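For young readers | Words and Work
Reading time: 2 minutes

What does a copywriter do?

Have you ever read the back of a cereal box while you were eating? Somebody wrote those words. The person who writes words for shops, companies and packets is called a copywriter. The words are called "copy". It does not mean that they copy from a friend!

Petronella Ntuli is a copywriter. Last January she wrote a page for Wiltum, a firm which makes lunch boxes. First she asked many questions. Who will buy the box? Does it close well? Can it go in the dishwasher? She wrote the answers in a notebook, and only after that she began the page.

Her first try had 465 words. The firm wanted 300. So she read it aloud and took out every word that was not needed — even some she liked very much.

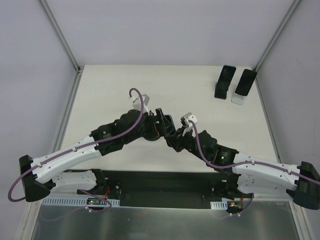 Must the words be true?

Yes. A copywriter may say that a lunch box is blue and light, if it is blue and light. She may not say that it keeps soup hot all day when it does not. In many countries there are rules about this.

Try it yourself

Choose a thing from your school bag. Write two sentences which would make a friend want it. Then give them to somebody at home and ask what they understood — you may be surprised.

Recent in Words and Work
What is a slogan?
How a newsletter is made
Obinna Omoregie answers your letters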